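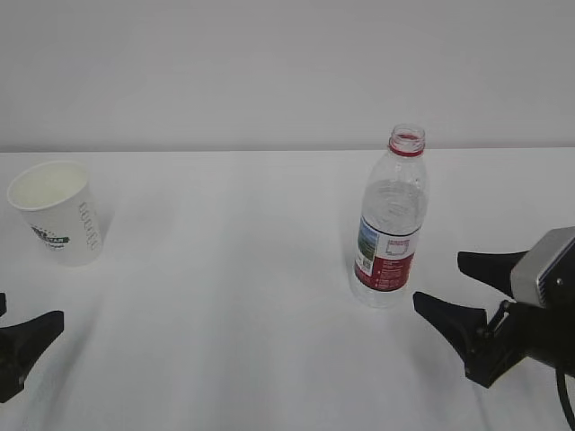 Paper cup vs plastic bottle on the desk: what do you lot drink from all day?

Sudelcombe Community Boards > Home & Habits > Desks and Workspaces

tehrani_tea
Those two are my whole hydration system at the moment and I want to talk about it, because I have been having a great time with this! White paper cup on the left, clear bottle with the red and white label to the right of it, nothing fancy. I cleared all my junk off the desk in May and decided only drinks were allowed back on. The idea is that the bottle is the supply and the cup is what I sip from. I drink so much more water this way. A little cup gets emptied without thinking about it, whereas a big bottle just stares at me until home time.
Anyone else pour from one into the other, or am I on my own?

Lostar
Not on your own! I've done the pour-and-sip thing for years, though with a glass tumbler. Where I'd argue with you is the paper cup. They go soft at the seam by mid-afternoon and then you've got a puddle on a lovely white desk. Get a ceramic mug from the op shop, two bucks, sorted.

mudbrick_jen
Counterpoint: ceramic mug plus my elbow equals ceramic mug on the floor. Paper cup plus my elbow equals a quick wipe. I'm team paper for clumsy people.
Also where's the lid for that bottle?? An open bottle beside a keyboard would have me sweating.

tehrani_tea
Ha, the lid lives in my top drawer. No keyboard on that desk, it's the side table I use for sorting and drawing. And @Lostar I do reuse the cup, I'm not going through ten a day. One cup a day, water only, then it goes in the bin.

Lostar
One a day is still a fair few by Christmas. I'll stop nagging after this post. Maybe.

Nirkotero
Can we talk about the red on that bottle though? Red ring at the neck, red on the label, little patch of blue sky and green country on the side. I love a bottle with a landscape on it. My nan used to save the labels off cordial bottles and stick them inside the pantry door, and I still think it's the best decorated door I've ever seen.

mudbrick_jen
Nirkotero you need to post that door.

Nirkotero
Sadly the house was sold! I've got a few labels in a biscuit tin. Soak them in warm water with a splash of vinegar and the paper ones slide right off. Plastic wrap labels you just slit with scissors along the join.

Mahsa Fallahi
Hello all, long-time reader, first post. I went down the measuring path and can recommend it if you like a target. I keep a 1000 mL jug in the fridge and try to get through it before lunch, then fill it again, so 2000 mL for the day in summer. In winter I'm happy with around 900 mL plus my tea. Those are just my own numbers, everyone's different and I walk a lot.
On the bottle question, I don't love refilling the thin single-use kind over and over. They're a pain to dry inside and the neck is too narrow for my brush. I'd move to a wide-mouth steel one and keep the cup for sipping if that's the bit that works for you.

tehrani_tea
Welcome Mahsa! The jug in the fridge is genius. My tap water comes out lukewarm half the year so I might pinch that. Fair point on the brush too. I've been shaking mine up with rice and a drop of detergent, which works all right but you feel a bit silly doing it.

Lostar
Steel makes water taste like a coin. Sorry Mahsa, I've tried three of them.

Mahsa Fallahi
A tablespoon of bicarb in hot water, leave it overnight with the lid off, rinse well. Mine had that taste too for the first week. If it's still there after that then you and steel are not meant to be!

mudbrick_jen
Trying the bicarb tonight. I've got one at the back of the cupboard I gave up on.
And tehrani, what's that white desktop? I've got an 18-year-old pine thing covered in mug rings and I'm ready for a change.

tehrani_tea
It came with the place so I couldn't tell you the brand. It's a matte white and I'm mad for it, everything you put down looks so crisp. It does show every tea drip so I keep a damp cloth handy. I'd still pick it again over shiny.

Nirkotero
Don't bin the pine, Jen! Mug rings often lift with a warm iron over a tea towel. Test a corner first.

mudbrick_jen
Iron's coming out on the weekend. Will report back.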